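Two-arm bench rules — gallery

Trukska site, teleop and data benches. Quick page so the new operators stop asking which version of the rules is live. It's this one. The old Harkulon sheet is retired, please take it off the wall if yours still has it. Short captions, the full text is in the binder.

Applies to any bench with 2 arms sharing one tabletop. Single arm benches, see the Zerkia page.

Shared zone first. Most of our stops last quarter came from the middle of the table, where both arms can reach and both operators think they have right of way.
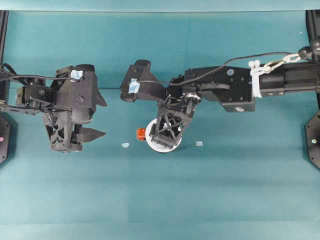 Page last changed: 9th October

Both grippers over the middle, small items between them. Rule 1: one arm moves in the shared zone, the other holds. Call it out loud before you swap. Rule 2: cables get a look before every session, full reach left and full reach right, nothing pulling tight. Zip ties are fine on a forearm, never across a joint. Rule 3: tape on a gripper gets checked at the start of shift. Lifting at a corner, replace it.

Printed brackets — look for cracks at the thin parts of the lattice. Any crack, arm is out of service, tag it, write it in the log. Don't glue it. We've had glued ones come back.

Speed. Shared zone cap is 45 percent of bench max. Outside the zone you can go up but not while anybody's hands are past the table edge. Reset the objects with both arms parked and the enable off. Yes both. Yes every time, even for one block that rolled.

Session length, 14 episodes then a break, swap operators if you can. People get sloppy after that and it shows in the logs. Mfinanga bench ran 61 episodes straight in the spring and we threw out about half of them.

Next one is approach to a drinkware item. Slow down befor contact, not at contact.

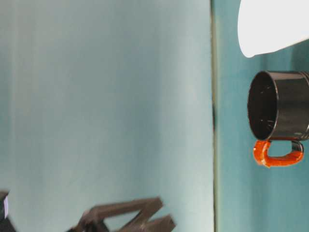
Mfinanga bench asked for a change to the approach rule: they say slowing down that early makes operators hesitate and re-grip, and they would like the slow distance set per object and not one number for the whole table. Fair point. They also want it written down who decides, so it doesn't get argued at the bench.

For now the rule stays. Mug on its side counts as a rolling object — come in low and slow, and if it starts to move, back off and let it settle. No chasing. Two missed grasps and you stop the episode, mark it failed, reset by hand with the arms parked. Failed episodes are kept, don't delete them to tidy up your numbers.

Per-object distances go on the list for the November revison. Send yours in with the bench name and the object, one line each is plenty.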